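Community Help: Laundry and Clothing Care
Topic: Folding jeans for a shared shelf

Posted by Sesthorpe Residence Office

Our residence maintains a clothing room in which donated and laundered garments are kept for residents. The shelves are 36 centimeters deep, and folded jeans regularly extend past the front edge or slide off the pile. Staff have been folding each pair in half at the knee and then in half once more. The result is thick at the waistband and thin at the hem, and a stack of 18 pairs will not stand upright. We would be grateful for a method that can be taught to new staff in a single session and that leaves the waist size easy to find.

2 replies

Gwenllian Samuel

The leaning is caused by the waistband. When every pair is placed in the pile facing the same way, the thick ends rest on top of one another. Alternate the direction of each pair and keep the piles low. Eighteen is too many for one stack, and I would recommend no more than eight.

The following procedure is used in our own clothing room and suits most adult sizes.

1. Close the button and zipper, and empty the pockets. Turn the garment right side out if it was washed inside out.

2. Lay the jeans flat on a table with the waistband to your right and the legs extending to your left. Smooth the thighs with the flat of the hand. Faint creases may remain and do not affect the fold. At this stage check the rivets and belt loops at the waist for damage, and look over the patch if there is one.

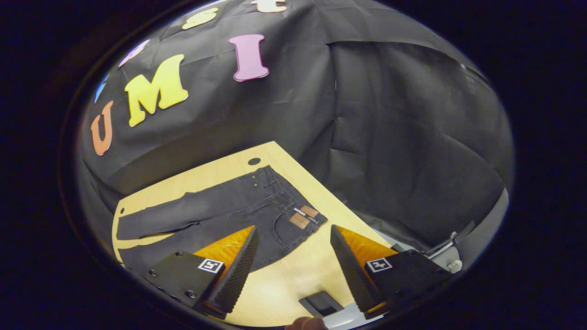
3. Bring one leg over the other so that the outer seams meet. The seat will form a small point at the crotch seam. Tuck this point inward to give a straight edge.

4. Fold the hems up to just below the waistband, then fold the remaining length in thirds. Measure the first pair against the shelf before continuing with the others.

5. Attach a removable size label to the outer fold, facing the front of the shelf.

Heavy denim may need to be folded in half at step 4, as thirds can become too bulky. Garments should be completely dry before they are stacked.

Hokard

We roll ours. It takes less time, although the rolls do come undone if residents handle them often. A shelf divider would also help.

Sesthorpe Residence Office

Thank you both. Alternating the waistbands has been added to our written instructions, and we will try the fold in thirds when the March donations are sorted.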